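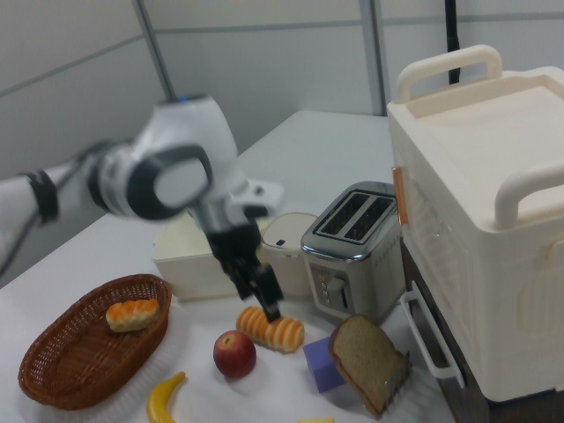 ## Why Does Bread Rise?

*A reading sheet for young visitors, prepared by the Learning Department of the Lundora Museum of Food and Farming*

Bread is one of the oldest prepared foods in the world. People were baking flat loaves on hot stones long before there were towns, shops or written recipes. Today bread comes in many shapes and colors, but a plain loaf still needs only 4 ingredients: flour, water, salt and yeast.

### What is yeast?

Yeast is alive. It belongs to the same large family of living things as mushrooms, although a single yeast cell is far too small to see without a microscope. Dried yeast from a packet looks like fine brown sand. The cells inside it are resting, and they wake up when they are given warm water and something to eat.

Flour contains starch, and part of that starch breaks down into sugar when the flour gets wet. Yeast feeds on the sugar. As it feeds, it gives off a gas called carbon dioxide - the same gas that makes the bubbles in soda.

### Where do the bubbles go?

In a bowl of water, the gas would float to the top and escape. In dough it is trapped. Wheat flour contains proteins that join together when they are mixed with water, and they form a stretchy material called gluten. Kneading the dough makes the gluten stronger. Each small pocket of gas pushes against it, much as your breath pushes against the inside of a balloon, and the dough slowly swells.

Temperature matters a great deal. Yeast works slowly in a cold kitchen and faster in a warm one. Very hot water will kill it, and then the dough will stay flat.

### What happens in the oven?

When the dough goes into a hot oven, the gas inside it expands and the loaf grows quickly for the first few minutes. Bakers call this "oven spring."
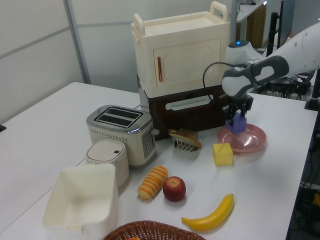
After that, the heat kills the yeast and the loaf stops growing. The gluten and starch become firm and hold their shape around the bubbles. If you look closely at a slice of bread, the holes show where the gas used to be.

The outside of the loaf becomes much hotter than the inside. It dries out, turns brown and forms a crust. Many of the smells and flavors people like best in fresh bread come from this browning.

### Bread at the Varghese Bakery

The Varghese Bakery in Lundora has been open for 59 years. Its bakers begin work at 3 a.m. and make almost 1000 loaves on a Wednesday, when the town market is held. The head baker, Kumaresan Amin, keeps some dough from each batch and mixes it into the next one.

"The old dough gives the new bread more flavor," he explains. "It has had more time to rest."

### Words to know

- **Dough:** a soft mixture of flour and water that can be shaped and baked.
- **Gluten:** the stretchy material that holds gas inside dough.
- **Knead:** to press, fold and stretch dough.
- **Yeast:** a tiny living thing that makes bread rise.

Further reading sheets on milk, rice and honey are available at the front desk.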